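Perrin open storage bin, grey, large: long-term review

Posted 26 October 2023

I bought the Perrin because the Tundow crate I had before it split down one corner with a full load of plumbing offcuts inside. I was carrying it down the stairs at the time. The Tundow had a lid, two clip handles and a sticker promising a lifetime of use, so I suppose it depends whose lifetime.

The Perrin has no lid and promises very little. It is a big grey tub with tall sloping sides, and the chap at the trade counter in Brultstead seemed faintly puzzled that I had questions. Mine arrived in December and has been on or half off a workbench more or less ever since.

What it's like to use

Deep, mainly. The sides are high enough that nothing rolls out, and high enough that anything small at the bottom has to be fished for with your whole arm. If you are short, put it on the floor. The slope helps when you tip it, and it means empties will stack inside each other, though two that have been left stacked over a weekend need a sharp word before they part.

I ordered 4 in the end. The Cikham version is cheaper and looks much the same in the catalogue, but the walls bow outwards when you fill it, and it made an unpleasant creaking noise I never got used to.

How it wears

Badly to look at, well in every other respect. The smooth panels pick up faint scratches and the odd scuff, and you could live with those. Any strip that takes regular knocks is another matter. The inside of the rear wall on a hard-worked one goes like this, all dark streaks and chips, with a bit of reddish smudging I wouldn't put money on shifting with washing-up liquid.

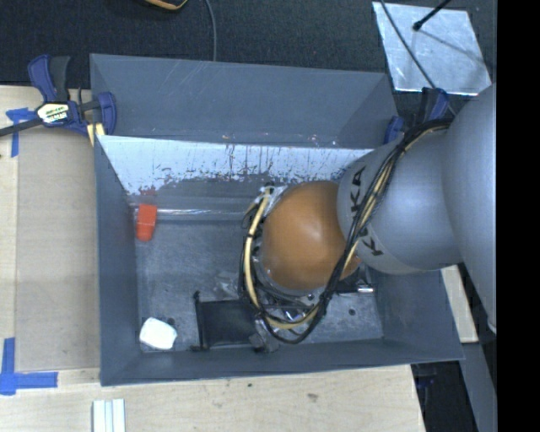 Gripes

No handles worth the name. You grab the rim and hope.

Nowhere sensible to stick a label, either - the slope means you are always reading it at a slight angle, like a menu in a dim pub.

It also only comes in grey, which hides dust nicely and hides grey fittings even better. I have lost 13 compression nuts in there and found most of them.

Would I buy it again?

Yes, and I'd skip the Tundow stage altogether. Four stars. The fifth is being held back until somebody at Perrin discovers handles.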